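How to clean and seal a concrete slab indoors
Flodero home guides. Updated 2019-06-12

For pale, bare concrete in a workshop, utility room or porch. Allow two days, most of it drying time. 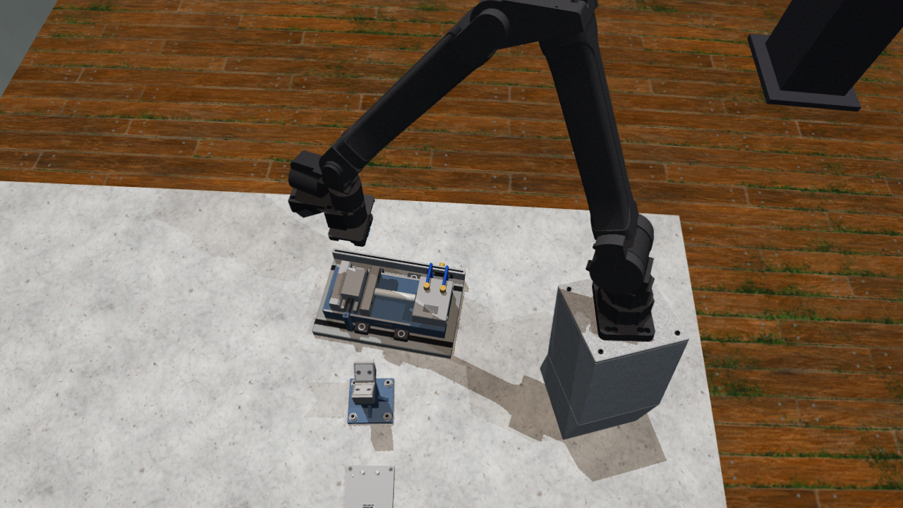
What you need

Stiff nylon brush (wire leaves rust marks)
Vacuum cleaner with a brush head
Two buckets and a sponge mop
Mild detergent with no bleach in it
Water-based penetrating sealer
Short-pile roller and a 50 mm brush for the edges
Masking tape, gloves, safety glasses

Check whether it has been sealed before

Drip a spoonful of water on the slab in several places, including one near a wall. Bare concrete goes dark within a minute or so. If the water sits in beads, there is still an old coating on it and a penetrating sealer won't soak in. Take the coating off with a stripper made for the job, rinse, leave overnight and try the water again.

New concrete needs at least 28 days before you seal it. We did the porch at Eynon in January and left it six weeks, with a small heater on in the evenings.

Clean the slab

Vacuum first, going into the corners and along any joints. Mix the detergent with warm water and scrub a square metre at a time, then mop up with clean water from the second bucket. Change the rinse water when it turns grey. Do not let dirty water dry on the surface.

For oil, cover the mark with cat litter, leave it overnight, sweep up and scrub again. Old oil may need two or three goes. Some of it will always show through a clear sealer, so try a small patch before you carry on.

Protect timber around the slab

Where concrete meets floorboards, run masking tape along the boards and press the edge down with a filling knife. Sealer on bare wood leaves a blotch that has to be sanded out. Wipe up splashes straight away.

Work out how much sealer to buy

Measure length by width and divide by the coverage on the tin. The Wullari utility room took 2 litres for both coats. Rough or dusty concrete drinks more, so buy the next size up.

Put on the first coat

Open the windows. Brush the edges, then roll the rest, working backwards towards the door. Keep the coat thin. If a puddle forms, roll it out before it goes milky. Leave for the time given on the tin, usually four hours.

Put on the second coat

Roll at right angles to the first. Pull the tape off while the sealer is still tacky.

Afterwards

Light foot traffic is fine after 24 hours. Wait a week before putting back anything heavy, and lift it into place. Repeat the water test once a year and recoat where it soaks in.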